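Service Interval

The hand unit came back to the Trinia bench in April with a note that said only "pulls left." The technician read the counter. It stood at 2000 cycles, and the sheet from Vasomberg called for a linkage check every 1000. One had been missed.

She backed out the lower pins, wiped them, and laid them in order on a cloth. The left one had a dull ring worn into it. She fitted a new one, set the preload to mark 3, and worked the fingers open and shut by hand until the drag was even on both sides.

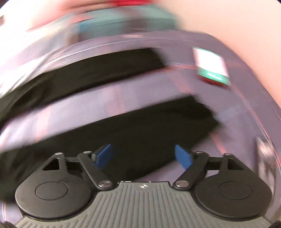

The acceptance run was 200 grasps on cloth. She logged each one in the Resuseo sheet. At grasp 140 the left finger lagged, and she stopped, backed the preload off a quarter turn, and started again from zero.

The second run finished at ten past six. Under "cause" she wrote "wear." Under "last inspected by" there was a blank line from the winter, and she left it blank.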